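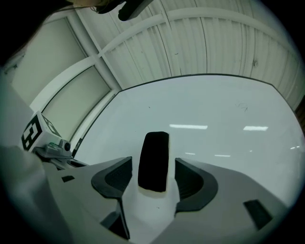

A glossy white surface, and the ribbed ceiling over it.

I said in February that I would write something about the round table once we had lived with it for a while. We have now, so these are my notes, mostly for Aino Koivisto, who is thinking of getting one like it and keeps asking me questions by text.

The table is white with a thin black rim and black metal legs. It came second-hand from an office clearance in Brunbridge. I had been looking at a new one from the Skernar range but it was 2,040 with delivery and I couldn't make myself pay that for something we drop bags on. The man at the clearance wanted 30 for ours and helped me get it into the van.

The top is very glossy. I knew it would show marks but I hadn't thought about the lights. The ceiling in that room is white corrugated panels, and between the ceiling and the tabletop you get every light twice. In the evening, if you sit on the side nearest the door, there is a long bright bar across the white right where you want to put your book. I have moved my chair and that mostly sorted it. A cloth would too, but I don't like cloths on round tables, they never hang evenly.

Cleaning is simple. Warm water, a drop of washing-up liquid, then a dry tea towel straight after or it goes streaky. Pen is the main trouble. Ballpoint comes off if you get to it the same day. Felt tip takes longer and I have had to go over it with a bit of bicarb on a damp cloth. Swati from next door told me to use nail varnish remover and I would say don't, I tried it on the underside first and it took the shine off.

The size was what I worried about most. A big round table eats a room in a way a square one doesn't, as you can't push it into a corner without wasting the corner. Ours stands out in the room and we walk round it. The good part is that everyone can reach the middle, and there is no end for the post to pile up at. It piles up somewhere else now.

There is also a bar or shelf under the top, dark like the legs. I thought it would be useful and it is, in a small way, but things get put there and forgotten. I found a library card in April that I had already paid to replace.

The floor is the grey marble pattern that was down when we moved in. I would not have chosen it but it hides crumbs well. Put felt pads on the feet of the table before you drag it anywhere. I didn't, and there is a scratch near the wall to show for it.

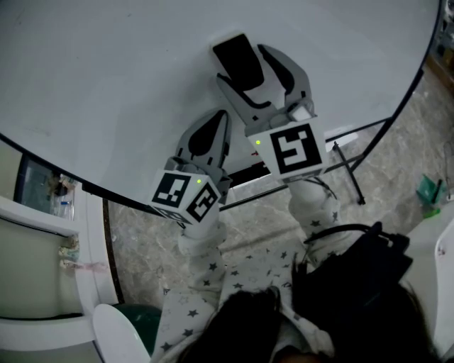 The white unit on the left

This is the next job. The part behind the dark glass has turned into the place where small things go, and the glass is not dark enough to hide them. Bits and pieces have started hanging off the front as well. I have bought 2 shallow trays and the plan is to take everything out, keep what we use and give the rest to the school fair. I'll do it a shelf at a time over the holidays.

Aino, to answer the last one, yes, I would buy the same table again, but measure your doorway first. Ours went through on its side with the legs off.

Posted 7/14/18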